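Clear Plastic Proves a Worthy Opponent in Pritasdale Gripper Trials

PRITASDALE – The hardest thing to pick up at the Bhatt automation lab this spring has no moving parts, weighs less than a sandwich, and costs less than one too. It is a clear plastic container, and it has been giving expensive equipment a bad time since April.

The lab, which takes up the back half of a former carpet showroom on the edge of town, is comparing two sets of gripper fingers for a regional packing company that would like to stop having people unstack containers by hand. One set is called the Plasov. The other is the Breslow. Both were sold to the lab as suitable for "general handling," a phrase that Meenakshi Dhillon, who runs the trials, now reads aloud in a special voice.

"General handling means a cardboard box," said Dhillon. "Everybody's gripper can pick up a cardboard box. My nephew's toy crane can pick up a cardboard box."

Clear plastic is another matter. The cameras used to guide the arms depend on finding edges, and a ribbed, see-through container offers a great many edges, most of them useless. Light bounces off the ribs. Whatever lies underneath shows through. The software, asked where the rim is, has a tendency to name several places with equal confidence.

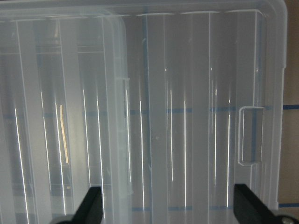

The view from the wrist camera, with tape lines showing through the plastic and glare along the ribs.

The trial plan calls for 200 picks with each set of fingers, spread over different positions on a table covered in brown paper and marked off with blue tape. An operator puts the container down in a chosen square, the arm goes and gets it, and the result goes into a spreadsheet under one of 4 headings: clean, crooked, dropped and "other." Dhillon had expected the last column to stay mostly empty. It has since been given its own tab.

Entries under "other" include a pick in which the fingers closed with great care on nothing at all, lifted the nothing to the proper height, carried it across the table and set it down again. The controller logged the run as a success. The lab has asked the controller's supplier for comment.

Early numbers favor the Breslow fingers, though not by the sort of margin that gets printed in a brochure. They are wider at the tip and seem to forgive a camera that is a little off. The Plasov fingers are narrower and do better when the container is turned at an angle, provided they arrive in the right spot, and that provision is doing a lot of work. Over one bad afternoon the Plasov set missed 7 picks in a row, after which everyone went to get coffee and the next pick was perfect.

Kanchan Rajput, the technician who has reset the container more often than anyone else in the building, says the fingers are getting too much of the blame. She spent most of a week moving lamps. Turning down the overhead lights helped the wrist camera and upset the fixed one. Turning them up did the reverse.
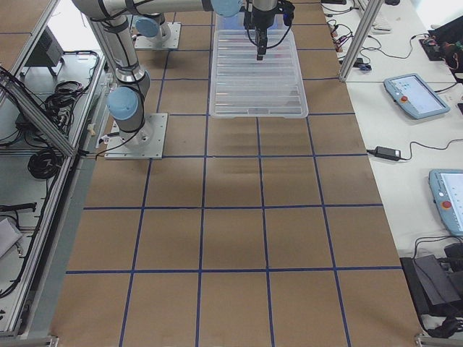

A third option, a paper shade taped to a lamp, pleased both cameras until it fell off.

"You end up with opinions about lamps," Rajput said. "I didn't have any in March."

Her current favorite fix is to use the fixed camera to get the arm close and leave the wrist camera only the last short stretch, when there is less for it to be wrong about. It adds time to each pick. The packing company had asked for a full cycle in under 30 seconds, and Rajput's method gets there on a good run with not much left over. Dhillon would like to shave that down before anyone from the company visits with a stopwatch, as they have said they will.

There has also been some discussion of whether to put a strip of colored tape on the rim of every container, which would give the cameras something plain to look for. The packing company turned the idea down on the grounds that it would then have to pay someone to put on the tape.

Suction cups were suggested early on and are still being suggested, mostly by visitors. Dhillon keeps a polite answer ready. It has to do with ribs, and with what a suction cup makes of a surface that has so many of them.

The lab plans to finish the Breslow picks first and then go back over the Plasov set with the revised lighting, so that neither maker can complain about the lamps. Each has already sent an email asking how things are going. A stacked test, with containers nested inside one another, comes after that. Rajput tried a few of those informally and put all of them under "other."

Results will go to the packing company in a written report. Requests to attend a demonstration can be left at the front desk, which closes at 4 p.m.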